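2 ago. 2020

Visita à Wurora, no pavilhão de Nestberg. Cheguei à hora marcada e esperei pela segunda sessão, porque a primeira já estava cheia. Programa em três blocos: paletização, inspeção ótica e manipulação com dois braços. Os dois primeiros já os conhecia da visita de julho à Julov – mesma arquitetura, outro controlador.

O terceiro bloco justificou a viagem. A tarefa era recolher e arrumar doces, material incómodo: massa pequena, geometria irregular, papel que escorrega. Segundo a ficha distribuída, o conjunto de treino tem 257 demonstrações teleoperadas, das quais 193 foram aproveitadas. Ciclo de controlo a 100 Hz. Não perguntei pela latência da visão e devia ter perguntado. 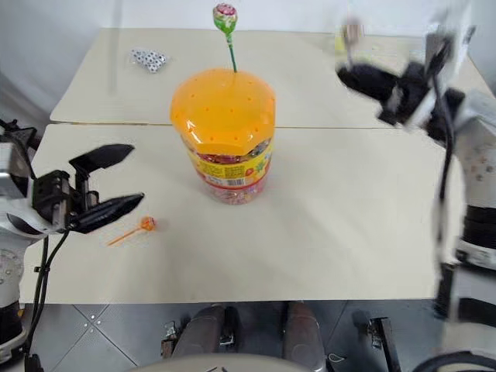
*Bancada dos doces: pinça esquerda aberta junto ao chupa-chupa laranja, braço direito em movimento.*

Fiquei quase 6 minutos junto à bancada. O que me interessa é o pau do chupa-chupa: fino, pousado no tampo, pouca folga para dedos afilados. Um desvio pequeno em altura e a ponta toca na mesa. Na ficha não vem nada sobre controlo de força, só posição.

Pedi os dados de repetibilidade, prometeram enviá-los por correio eletrónico. Comparar depois com a célula da Ibarra – a pinça de lá tem curso maior, mas os dedos são retos. Levar também a dúvida sobre o encaminhamento dos cabos no punho.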